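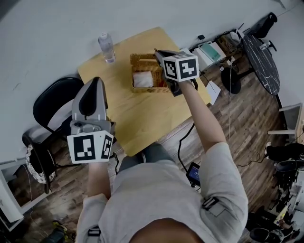 Horkside Work Rooms - Monthly Walk-Through
Form 592, Room 119
Month: October
Ratings: OK / FIX (sort it out this week) / WATCH (look again next time)

I love doing this room. It gets used hard and it still has that nice plain, bright feel with the white walls and the plank floor. Comments are longer than the form asks for, sorry, I ran onto the back of the sheet!

FLOOR AND WALKWAYS

Planks level, no lifted edges - OK
Went over the boards by the door in socks and couldn't find a single lip. The refit was money well spent.

Cables clear of where people walk - FIX
A black cable goes across the open floor by the wooden table. Please route it along the wall or put a cover strip over it. The Doltuson strips from the supply closet lie beautifully flat and you can roll a chair right over them.

Bags and shoes out of the way - WATCH
The black bag against the wall is fine where it is. Shoes belong on the rack, toes in. One on the floor when I came by.

Door opens all the way - OK

TABLES

Main table steady - OK
Leaned on every corner and it didn't budge. Such a good table, and that light wood makes the whole room friendlier.

Tabletop tidy, nothing hanging over - FIX (small)
A sheet of paper was sticking out past the edge. Wicker basket can stay, it's exactly the right thing to have within reach.

Drinks closed or kept apart from equipment - WATCH
Bottle on the main table has its cap on, great. There's also a small cup on the round side table. I'd be very happy to see cups with lids in here. Eskildsen in the front office has a box of spares, ask at the desk.

Round side table, pedestal base - OK
Gave it a push test from the side and it came straight back. Still a favorite of mine with that black marble pattern. Keep heavy things off the rim.

CHAIRS AND STOOL

Office chair: back, casters, height lever - OK
Lever is stiff but holds. Casters cleaned last month and they roll like new.

White stool - OK
Reminder for everyone: it's for sitting. Step stool is in the hall closet if you need to reach something.

Seats pushed in at end of day - WATCH
Getting much better! On Tuesday all of them were in by closing time.

STORAGE

Shelf along the wall - FIX
This is the big one. Equipment and cables are piled in together and it's hard to pull one thing out without the rest coming along. Suggest:
- coil each cable and tie it
- heavy items on the lowest level
- anything without a known owner goes in the Hatano bin for two weeks, then out
I'll happily come and help, I find this sort of job really satisfying.

White cabinet - WATCH
Has an open section. Nothing wrong with that, but let's agree on what lives in there before it turns into a second shelf.

ELECTRICAL

Printer (teal-green lid) - OK
Lid closes, plug is tight, cord has no nicks. Paper drawer was jammed in September and has been well behaved since the new roller.

Wall outlets not overloaded - OK

Power strips plugged into the wall and never into each other - OK
First full pass on this line all year. Thank you, whoever moved the last one.

FIRE AND FIRST AID

Smoke alarm test - OK, good and loud
Extinguisher gauge in the green - OK
First aid kit stocked - FIX, down to 5 adhesive bandages, reorder asked for
Exit map on the back of the door - OK, although the old phone number is still printed on it. The right extension is 511.

OVERALL

Pass with follow-ups. The cable and the shelf need doing first, and the first aid order is already in. I'll be back to check those before the end of the week, so if the shelf gets done sooner leave me a note on the clipboard and I'll sign it off the same day. Really pleased with how this room is coming along.

Horkside Work Rooms | Front desk ext. 511 | © Horkside | Back to top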